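I have belonged to the Gramdale history circle for 17 years now, and I still think we do our best work when we let old people ramble. Bart Willems wants shorter talks, and I'm fond of Bart, but I can't agree with him.

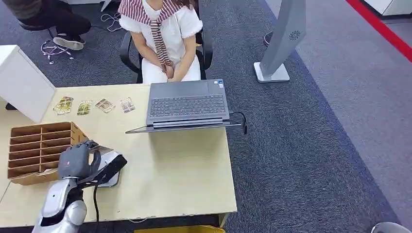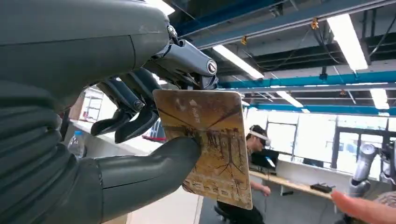
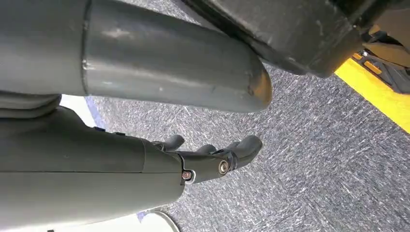
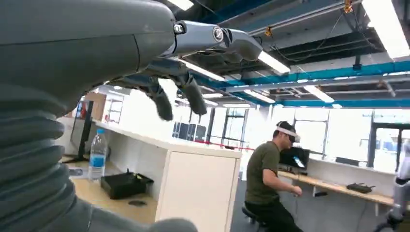 Take our April meeting, when the talk was meant to be on the Tumidska mill and wandered off – happily, I thought – to the ferry and who used to ride it. We have 512 pages of mill records already. The ferry was never written down at all, so please, let folks go on a bit!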